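Hazem Ouali
Thread, 8 posts

1/ OK so I finally gave up on matching dinnerware. June is the month I stop pretending I own a "set." A thread on plates, a dish rack, and why I've been thinking about both way too much since Wednesday.
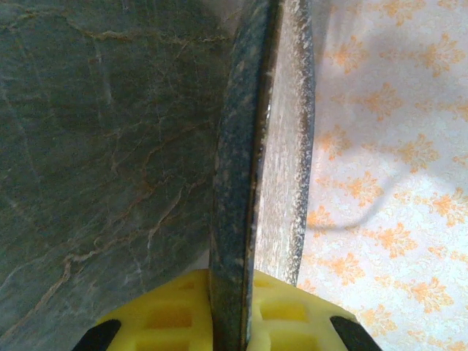

Last edited Wednesday, 9:40 pm

2/ Quick background: we had a nice boxed set from Porport, all white, all the same. Over five years the movers got some, the sink got some, and my brother took the rest to his new place (still waiting on those, man).

3/ So now I buy singles. Flea markets, closeout bins, the clearance shelf at Verkau on the way home. Only rule is that it has to be round and I have to like looking at it while I eat toast.

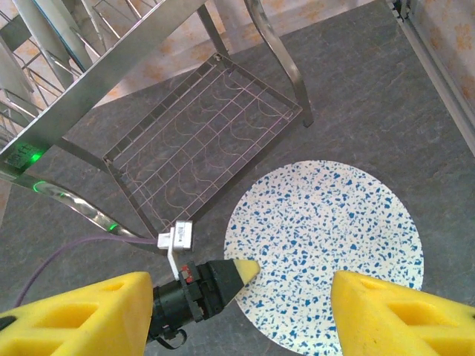 4/ The rack was the harder purchase! I went through two before this, a bamboo one that got fuzzy and a Dong one with slots so tight you had to shove every plate in. With all metal I can just wipe it down and move on with my life. I like the little dark rubber foot on the leg, and the wavy wires running across the straight ones. The speckled plate, the one with the blue flecks, is my toast plate. Crumbs vanish on it. Do not ask me how many crumbs.

5/ Loading order, for the three people who asked: biggest plates go in first, at the back. Then the smaller ones so you can see every rim. Fronts all facing the same way, please, I'm begging you. 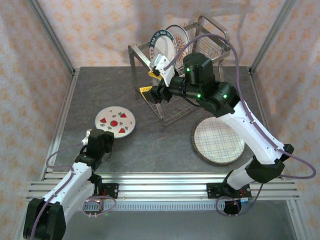
6/ And leave a gap if you've got the room. I used to cram everything in together and then wonder why the middle ones came out with a wet stripe. Now I do two rounds if it's a big dinner. Takes longer, whatever, I put a podcast on.

7/ Someone's going to say "just get a dishwasher." My kitchen has one drawer. ONE. The dishwasher would have to live in the hallway.
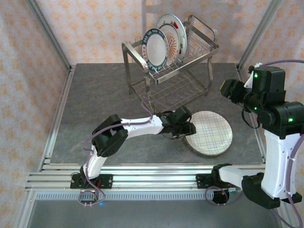
Three plates up in the rack, the grid one flat on the table

8/ Next on the list is a bowl situation. Atano has a deep one I keep putting in my cart and taking out again. If you own it, does it stack with anything? Replies are open.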